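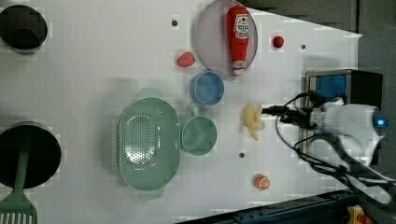

Who We Are

Huvdale started at one end of a shared workshop, with one arm, one table and a question we still argue about over lunch: how few demonstrations does a robot need before it can handle a table it hasn't seen laid out that way before? Ottmar Schmieder wrote that question on the wall in our first November, and when we moved to bigger rooms we copied it onto the new wall, spelling mistake and all.

We're a small research group, and we like it that way. People come to us from teaching, from machine repair, from math departments, and one of us from a bakery (her patience with long recordings is something to see).

What We Work On

Our main project is called Werkside. Most training sets show a robot the same task over and over from a tidy starting position. We shuffle everything between recordings instead - the plate moves, the ketchup bottle ends up on its side, the banana lands wherever it lands - and then a person guides the arm through the task again. Toy kitchen things are wonderful for this. They're light, they come in every shape you could want, and a colander is a very different problem for a gripper than a strawberry is.

In our last round we recorded 841 demonstrations and then trained a second model on only 323 of them, picked for how different their layouts were. The smaller set came within 17 successes of the full one over 182 test runs. We were delighted, and then we spent a good long while checking that we hadn't fooled ourselves. The gap was wider on pots and cups than on toy fruit, and we're still working out why.

The selection method is named Symonenko, after the street our first workshop was on, and it's the part people write to us about most.

Come and See Us

We love visitors, and we love questions even more. If you teach, or you're a student thinking about a project of your own, or you'd just like to try guiding the arm yourself - it's harder than it looks, and great fun - write to the Hoden office and we'll find an afternoon.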